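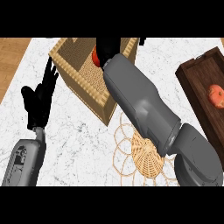

The packing room at Hattar starts at six in the morning, and for most of its life the first job of the day was the same one. Somebody stood at the bench with a crate on one side and a row of gift boxes on the other, and moved fruit and tomatoes across by hand until the crate was empty.

Suha Sleiman did that job for 15 years. She still works at the same bench, but most of her morning is now spent at a screen beside it, checking how a two-armed robot is likely to behave before anyone lets it near the stock.

Hattar packs mixed produce hampers for hotels, offices and a few grocers. The company employs 220 people at the height of the season and a good deal fewer over winter. Its machine comes from Vosach, a small automation firm, and is known on site by the name of its software, Rummont. Each new packing task is built first as a simulation, with a rendered countertop, baskets, trays and produce. A task might be as small as putting one hand around a tomato in a wicker box while the other hand stays open and out of the way.

"People think picking up a tomato is the easy part," Sleiman says. "I can tell you how many I bruised in my first month. You hold it from underneath if you can, and you don't squeeze when it slips. You let it go and start again."

That kind of knowledge is what Vosach asked for when the project began. Its engineers had written grip settings from published figures on fruit firmness, and the settings worked well enough for apples. Tomatoes were another matter. Sleiman and five other packers, a group of 6, were taken off the line for two hours a day to go through simulated runs and mark where they would have done something differently.

Prys Hughes, who manages the packing floor, says the first round of notes filled a binder. Many were about the order of work. The early runs had the robot reach across a full tray to get at a box on the far side, and the packers wanted the box moved closer and the tray turned. Others were about the spare hand, which the software liked to park wherever it had last been used.

"You learn to keep your other hand somewhere sensible," Hughes says. "If it's hanging over the basket, you're going to knock something. The packers saw that straight away, and it was on the second page."

The simulated runs are quick to change. Moving a basket takes a minute, and a run that goes badly costs no fruit. By the end of the first trial the group had gone through 1794 of them. The real robot, which stands behind a low guard at the end of the room, has done far less. It packs one hamper style, on one shift, with a person checking every box.

What the change means for jobs is less settled. Hughes says no permanent positions have been cut and that the company has put this in writing for the length of the trial. Casual hours are harder to pin down. Fewer casuals were called in for the early shift than in the season before, though Hughes puts much of that down to hotel orders, which have been slow to recover.

Some of the packers are not convinced. One, who asked not to be named, said she had been glad of the screen work at first because it was easier on her shoulders, then began to wonder what would happen once the notes were finished. "They've got the binder now," she said.

The union has asked for review work to be given its own pay grade. At present the six are paid their usual rate plus a small allowance, which Sleiman thinks is too low. She would also like the job rotated, so that more people on the floor learn how the system is set up and what it can't do. Hughes agrees with the rotation and says the pay grade is being discussed.

There have been practical gains. Packers on the trial shift do less repetitive reaching, and the benches have been raised to suit a wider range of heights, a change staff had wanted for years before the robot gave the company a reason to rebuild that end of the room. There have been irritations too. The guard takes up space where the trolleys used to turn, and the alarm that sounds when the robot stops is loud enough to be heard in the lunch room.

Vosach plans to add a second hamper style in August, one with soft pears and a lining of shredded paper. Sleiman has seen the first simulated runs and has started a new page of notes. The paper, she says, has been left out altogether, and it is the part that gets caught on everything.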